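HSM 214: Managing Front-of-House Service
Unit 6 Handout – Planning Staff Time in a Mid-Size Dining Room

Instructor: Normand Fortin
Handout revised Saturday, August 17, 2024

Purpose of this unit

Students will learn how a dining room manager turns expected guest numbers into a written staff schedule. The unit assumes that Unit 5 (seating plans and table turns) has been completed. Bring the blank schedule form to each session.

6.1 Terms used in this unit

A cover is one guest served at one sitting. A turn is the full use of a table, from seating to clearing. Side work is any task done away from the guest, such as folding napkins, filling condiments or polishing glassware. In most dining rooms side work is underestimated, and the shortfall appears at the end of the shift as overtime.

Hand tasks should be timed at the work table, by watching a full shift. Estimates given from memory are not accepted in the Unit 6 assignment.
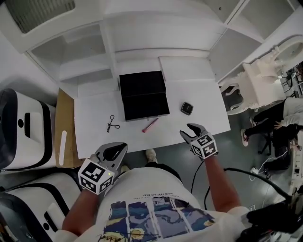
6.2 Reading the cover forecast

The forecast is prepared weekly from reservations, walk-in history and the local events calendar. The case used throughout this unit is the Lalora, a hotel dining room with 92 seats. Its forecast for the second week of March was 1106 covers across dinner service. Students should note that this total says little by itself. Monday and Friday may differ by a factor of three, and the schedule must follow the daily figures.

Work through the forecast in this order:

1. Enter the daily covers on line A of the form.
2. Divide each day into early, middle and late seating.
3. Mark any seating that exceeds 60 covers. These seatings require a second host.
4. Add private events separately. Do not fold them into the walk-in line.

6.3 Assigning stations

A station is the group of tables given to one server. At the Lalora a station holds four or five tables, depending on the distance to the kitchen door. The Vosodia Room, used for banquets of up to 200 guests, is staffed from its own list and is not part of this exercise.

New servers are given the stations nearest the kitchen for their first two weeks. The manager on duty may change a station before service begins – never during it, except in case of illness.
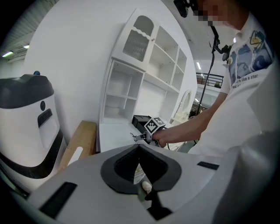

Breaks must be written on the schedule at the same time as stations. A server on break is covered by the neighboring station, and the two servers must agree on the handover before either leaves the floor. Where a shift runs longer than six hours, two breaks are entered.

6.4 Assignment

Prepare a one-week dinner schedule for the Ignacio case in the course packet. Submit the completed form together with a one-page memo explaining your two most difficult staffing choices. Late work is accepted for three days with a reduced grade.

Reading for the next session: course packet, Grollel case, parts 1 and 2.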